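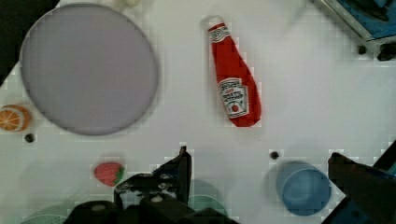
Opening (keep it short, mic check first)

Hi all, thanks for coming back in after coffee. I run the play sessions at Notby, and I've got 44 minutes with you, so I'm going to talk fast and leave the end open for questions. This talk is about pretend kitchens, and mostly about what you put out on the table - which I have opinions on!

Get the room going: ask what food they remember from a play kitchen when they were small. Wait for it. Someone always says the fried egg.

Then the plate. I always start with one big plain plate. Ours is a pale lavender-gray, nothing printed on it, and it's the thing I put down before anything else. A plate with a cartoon dinner painted on it has already decided what's for dinner. A plain one can be breakfast, a pizza, a cake for the dog (that was a whole morning once).

Part one: fewer things, bigger table

When I started, I tipped out the entire food bin. We had 300 pieces in it then, all of it donated, and the kids mostly used it for digging. They'd dig down to the bottom, find the one thing they wanted, and walk off with it. So now I pick a handful. A half orange, a banana, a couple of little red fruits, the ketchup. Ketchup goes on everything, by the way. I've been served it on banana more times than I can tell you.

Leave gaps. I like to see white tabletop between things, enough room for a kid to park an elbow and think.

(Pause here. Drink some water. Don't skip the story about the soup.)

Soup story: two kids, one strawberry, one bowl. They stirred that strawberry for a very long time and then told me it wasn't ready. I went back after lunch and it still wasn't ready. I love that. Nobody had asked them to wait, they just knew soup takes a while.

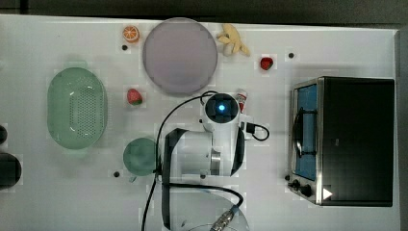 So that's my case for putting out less. The other half of it is what you cook with, and I'd say spend your thought there before you buy one more piece of plastic fruit. A colander is my favorite. It's got holes, it's got handles, and it's a sink, a hat and a boat before ten in the morning. We have a green oval one and I'd replace it the same day if it cracked.

Part two: containers and the oven

Cups and bowls next. Different sizes, colors that don't all match. Kids sort them, nest them, hand them to you full of nothing and watch your face while you drink. Drink it properly, please. Blow on it first.

Then something that looks like it cooks. A toaster oven shape is great on a table because it has a front, so everyone knows where to stand. I put it to one side and keep the food over on the other, which gives them a little trip to make with the plate. Sumier, where I trained, kept the oven in the middle, and we had traffic jams all day long.

If time is short, drop the bit about menus and go straight to questions.

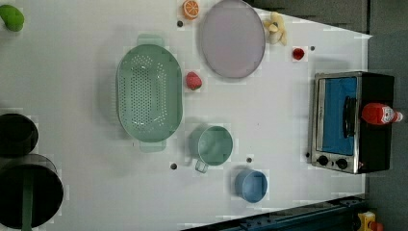
How often should I change what's on the table?

Leave the same set out until the kids stop inventing new meals with it, then swap two or three pieces and keep the plate and the colander where they were.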